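4/28/26

I finally sorted out the desk stuff. It has been on the list since December, when the second monitor died and I pushed everything to one side to get it out and then never pushed anything back.

The bag came first. I carry a Weketti backpack, the 46 dollar one, and I'd been treating it like a drawer. There were three pens that didn't write, a parking stub, a charger for a phone I no longer own and a bag of almonds I'm not going to discuss. All of that went in the trash except the charger, which went in the box with the other chargers. I know.

Then I tried to decide what I need when I work somewhere other than home. I do that 4 days a week now that the Frimpong building has reopened, and I was tired of getting there and finding I'd left the mouse behind. Using the trackpad for a whole day of spreadsheets makes my wrist hurt by lunch.

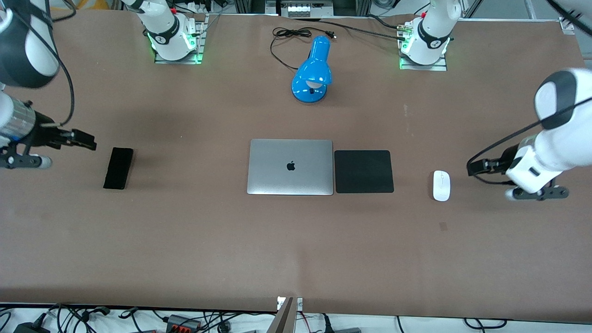
The list I ended up with is short. Laptop, phone, mouse, mouse pad, and a charger that lives in the bag and doesn't come out. I went back and forth on the pad. A mouse will work on a bare table, and on a smooth brown mat like that one I could probably skip it. But the tables at Frimpong are glass, so the pad stays. The plain black square takes up less room than the long one I had at home, and it goes in the sleeve flat against the laptop. The white mouse is small enough for the front pocket.

I looked at a Zollik organizer for the cables. It costs 90 dollars and has more loops than I have cables, so I used a zippered pouch from the closet.

The home desk took longer. I wiped it down, moved the lamp to the left side and put the Kavham tray back under the shelf where it used to be. The tray holds mail, stamps and the scissors. I'm trying to keep it to that.

Still to do: the box of chargers, and the drawer under the printer, which has a pack of 1000 labels in it that I bought for a different sorting project.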